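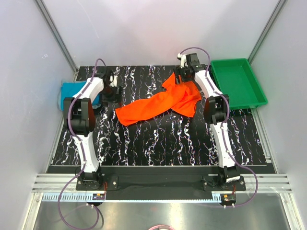 A memoir of long illness keeps two calendars. The first belongs to the events: admission, scan, discharge, readmission. The second belongs to the writing, which may begin in the same week or many years later. Most readers never separate them, and most editors would prefer that they didn't have to. Where the two run close together, the text takes on a grain much like the wavy white and pale purple streaks printed on the black surface under the two robot arms: the lines run mostly one way, from back to front, and any one of them is hard to follow for long. The technical problem for the memoirist is how much of that grain to leave visible.

Jevard, published by Trallidia, is a useful case. It runs to 317 pages and covers the last years of the author's mother, cared for at home in the town of Brinora. The book was assembled from a notebook kept at the bedside and a longer manuscript written after the death. The author, unnamed on the title page by choice, has let both stand. Notebook passages are in the present tense and carry no commentary. Manuscript passages are in the past tense and carry a good deal. The switch between them is marked by a blank line and nothing else.

The effect depends on verbs. In the notebook, the mother asks for the window to be opened. In the manuscript, she had asked for it for days, and the author had decided that the room was too cold. The second version supplies a cause and, with the cause, a degree of blame. The first supplies only the request. A reader who meets the request first will hold it as a small domestic fact for several chapters before learning what it cost.

Conventional practice puts these in the other order, or merges them. Merging is the usual method in commercial memoir and there are sound reasons for it. It shortens the book. It removes repeated scenes, which test readers mark as errors. It also gives the narrator a steady level of knowledge, so that the person telling the story on the first page knows what the person on the last page knows. The cost is that every scene is then told by someone who has already been bereaved, including the scenes in which the family still expects a recovery.

Trallidia issued the book in its Talebi series, a line of life writing with a plain house style: no photographs, no family tree, no discussion questions. The series also omits the dated chapter headings common in illness memoirs. In Jevard, a single date survives in the body of the text, 14th September, at the top of a notebook page that is otherwise a list of medicines and the times they were given. The list is reproduced in full. It includes a dose entered twice and struck out once.

That page has drawn more comment than any other. It contains no sentences, and the only verb is "given." Under ordinary editing it would be cut or summarized in a line about the burden of keeping track. Left whole, it does the work of a scene. The reader has to go down the column at something like the speed at which it was filled in, and has to decide whether the struck entry was a mistake in the writing or in the giving. The manuscript sections never return to the question.

Gaps are handled in the same way. The notebook breaks off in March and resumes 30 days later with a note on laundry. A conventional memoir would use the interval for reflection, since an author can always reconstruct a month from bills and other people's memories. Jevard places the laundry note directly after the last entry before the break, with the usual blank line between them. A careless reader will miss the gap altogether. A careful one will notice that the bed has been moved downstairs.
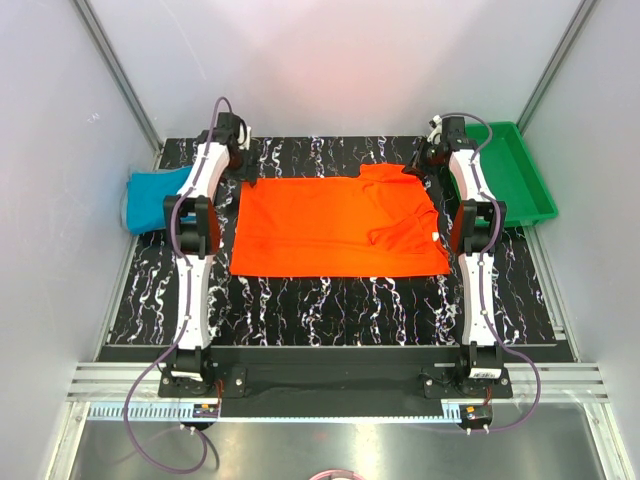
One early reader of the book objected to exactly this, arguing that an unmarked gap is a trick played on people who have read in good faith, and that the author, having chosen to publish, owed them the month. The objection went on to say that silence in a notebook means only that the notebook was not being used, and that printing it as though it had a meaning was a decision made later, at a desk, by someone who wanted an effect.

The second half of that complaint is hard to answer. A notebook entered into a book has been edited even when no word of it has been changed. Selection, placement and spacing are all acts of the later calendar. The claim of the present tense, that these things are happening now and the outcome is unknown, is one that the finished volume cannot fully support. Jevard concedes as much in a short note on the text, placed at the back, which states that entries were left out where they concerned the privacy of others and that none was rewritten.

The first half is weaker. What a memoirist owes is usually discussed as a matter of fact: whether the events took place, whether the dialogue can be trusted, whether relatives were consulted. Completeness is a different standard, and few books in the form would meet it. The missing month would have to be written in the past tense, by the bereaved narrator, and inserted among pages written by someone who was not yet bereaved. It would be accurate and it would read as a repair.

There remains the matter of the ending. The notebook's final entry concerns a delivery that needed signing for. The manuscript's final chapter describes the sale of the house in Brinora, at some length and with attention to the drains. Trallidia's edition prints the chapter first and the entry after it, on a page of its own. The note on the text follows, and then the list of other titles in the series.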